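Cell upkeep talk – notes for Shona, Euan if she's off

Slot is 10 mins. Don't read these out. Water first.

Start: who here has had to look after a two-arm cell somebody else built? Hands up. Right – so this is for you. How we keep the Plusard cell going, flower job, what breaks, what we do about it.

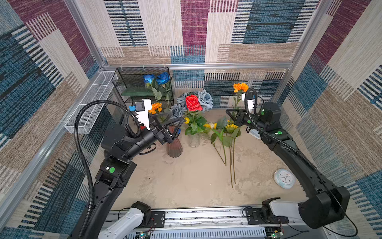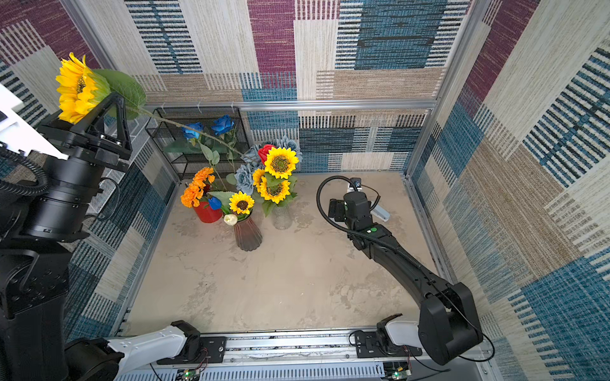
Plusard cell on the flower job – both arms on the front rail, vases and artificial stems on the floor.

Leave both up while I do the next bit.

RAIL. Both arms bolt to mounting plates on the same rail. Good thing – move one, measure from the other. Bad thing – one loose plate and both arms are out. We check the bolts every Monday morning – no, change that, start of every shift now. Takes 4 mins. Paint mark across each bolt head, if the line's broken you stop. Don't just nip it up and carry on, re-zero BOTH arms.

BOARDS. Point at the bottom of the screen, small boards under the rail. Wires are thin, they're right where your knees go. Euan's story about the trouser pocket (keep it short Euan). Check for a green light before you blame the software. Pascu, the old cell, we lost a whole afternoon to that.

CABLES. The big black loops. Needs enough slack for full reach, not so much it drags through the vases. Too tight is worse. Run the arm slowly to the far corner and back, hand near the stop, watch the loop and not the gripper. Everybody watches the gripper. Clips get swapped at 200 hours whether they look tired or not.

GRIPPERS. Fingers pick up fluff off the petals + fine dust off the floor. Dry cloth, no spray. Look at the finger edges – if a stem slides when you tug it, change the pair, allways the pair. Camera bracket on top – check it hasn't been knocked. A tiny twist there and you miss the stem by a finger's width. Cundine target card, left then right, write the numbers in the book.

WALLS AND FLOOR. Fabric stays flat, re-staple any sag. Floor gets a brush, not a wet mop. Ask me about the wet mop. Shelf rack is zip tied on, give it a shake, spare ties in the Lillent box.

SPARES – slide with the table. Up to 70 quid a month, mostly fingers and clips. Skip if runing late.

What we'd change: board covers, proper ones. Longer service loop on the left arm. Labels at both ends of every cable, not one end!!

Questions. If somebody asks about swapping a whole arm – Euan takes it, he did the last one in April. If it's the price, see me after.

Handout is on the chair by the door. Clicker goes back to the desk.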